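September
By Modupe Nwosu

I went to the repair and reuse fair because my kettle had died and because I am tired of being told that my kettle's death is a moral failing on my part. The fair promised answers. It ran over a weekend in the old bus depot by the river, it cost nothing to get in, and the flyer said it would "change the way you think about ownership." I have never known a flyer to do that, but I had the afternoon free.

The parking was two dollars, cash only, paid to a man in a folding chair. He had no change for a five, so the parking was five.

The depot is a handsome building, long and high with good skylights, and the organizers had run the aisles the long way so that you could see right down to the food at the far end. That was a mistake if they wanted anyone to stop in the middle. Most people came through the doors, saw the dumpling stall, and walked toward it at speed. I know because I was with them. The dumplings were fine.

The largest stand belonged to Undo, a company that sells repair plans by subscription. You pay every month, and when something in your home breaks you send them a message and they either fix it or tell you that it can't be fixed. I asked the young woman at the counter how often it was the second one. She said that every item is assessed individually. I asked whether a kettle was worth sending in. She said kettles were not currently covered, and neither were irons, hair dryers, or anything that "comes into contact with food or skin." I looked at her list of things that were covered and tried to think when I had last broken any of them. My vacuum cleaner is on there. It is very old and has never needed help from anybody.

There is a sentence in the Undo brochure that I copied down: "Repair is a relationship." I can see why a company that bills monthly would feel that way.

Next door was Arnetti, who make furniture meant to be taken apart. I came ready to be rude about this one and have to report that the chairs were good. They go together with wooden pegs and a mallet, and a broken leg can be swapped for a new one. A man in an apron let me knock one apart and rebuild it, and when I sat down it held me. Then I asked the price of a single replacement leg. He needed to check with a colleague. The colleague said that legs were sold in sets of four. So if you break one leg you will have three spares, and I suppose after that you are encouraged to be careless. The chair itself costs more than my entire kitchen table and the chairs around it, which came from my aunt and which have been glued more times than I can remember. They are also repairable furniture, in that I repair them.

I should say something about the talks, since they took up most of the printed program. I sat through one and a half. The full one was titled "Three Thousand Small Decisions" and was given by a consultant who claimed that a household makes 3000 choices a year about whether to keep something or throw it out. She didn't say where the number came from. Someone in the second row asked, and she said it was "indicative." I spent a good part of what followed trying to work out whether deciding to keep the heel of a loaf of bread would count, and then whether deciding again the next morning would count as another one.

Her advice was to put a colored sticker on anything you haven't used in a month. She had brought stickers. They were for sale.

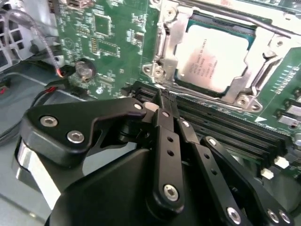 The half talk was on the legal side, on whether makers should be required to sell spare parts and for how long. It was dry and the speaker read it off his notes, and it was the most useful thing I heard all day. He had gone looking for the parts to fix ordinary appliances and had written down what happened each time. One maker sent him to a distributor, who sent him back to the maker. Another sold the rubber door seal only as part of a complete door. He had the prices, and he had the dates on which his emails weren't answered. I would have stayed for all of it, but the room was needed for a children's puppet show about a sad toaster, and we were moved along.

That was the trouble with the whole afternoon, as far as I could tell. The one man with evidence got a side room and half his time. The woman with the stickers had the main stage.

The repair tables themselves were along the back wall, past the dumplings, and this is what I had come for. You took a paper ticket from a dispenser like the ones at a deli counter. Mine was number 39. They were calling 28 when I sat down, and I settled in with a paper cup of coffee and a good view of the proceedings.

I'll be fair to the repair tables. The people behind them knew what they were doing, and they were patient. A boy brought a bicycle lamp and left with it lit. A couple brought a lamp of the other kind, a big brass one from somebody's mother, and were told kindly that the wiring was dangerous and were shown why. A woman had a winter coat with a broken zipper and the man at the sewing table had it out before she had finished explaining. I liked him best. He said very little and had a pincushion strapped to his wrist.

But there were hundreds of people in that building and only a few tables, and the line moved the way you would expect. Number 31 had a sewing machine that took forever. Number 33 had gone home. By the time they reached 35 it was past four o'clock and someone came down the row to say that they would be closing the list at half past. She was sorry. She gave us each a card for next time. The card had the Undo logo on the back.

I asked her why the biggest stand in the place was a firm that sold plans, while the people doing the repairs were squeezed in by the restrooms. She said the stands pay for the hall. I believe that, and I don't know what the answer is. I only think that if you advertise a repair fair and a person with a dead kettle can't get a kettle looked at in three hours, some of the floor has been given to the wrong people.

On the way out I stopped at Skoratham, a small press that prints repair manuals on paper. They were packing up already. I bought the one on small kitchen appliances, which was cheap and badly bound and has real diagrams in it. The woman who sold it to me asked what was wrong with the kettle. I said it wouldn't stay on. She said it was likely the switch and told me which chapter. This took less than a minute.

For those thinking of going to the next one: go early, and walk straight through to the back and take a ticket before you do anything else. The coffee is better at the stall by the side door than at the main one. Bring small bills for the man in the folding chair. There is a bus, which I found out about from a sign at the exit. Skip the main stage unless you need stickers.

The kettle is in pieces on a tray in my kitchen. Chapter four says to test the switch with a meter, and I don't own a meter. I have asked my neighbor, who has one somewhere.

Comments

Vakulenko
I was the sewing machine, sorry. They did get it running. I had no idea people behind me were getting turned away or I'd have let some of you go ahead.

depotlane
The parking guy isn't with the fair. He's there every weekend. The lot is free!!

M. in the hills
Bit harsh on the sticker lady. I bought a pack and I have cleared out a whole closet. Agree about the puppet show though, my daughter cried about the toaster and we had to leave before the end.

tworivers_ed
Does anybody know the name of the guy who gave the spare parts talk? I was in there too and wanted his list of prices. He said he'd put it online but I didn't get the address down before they moved us out.

depotlane
@tworivers_ed no, but his talk is in the printed program, page with the map on it. I'll look tonight if I still have mine.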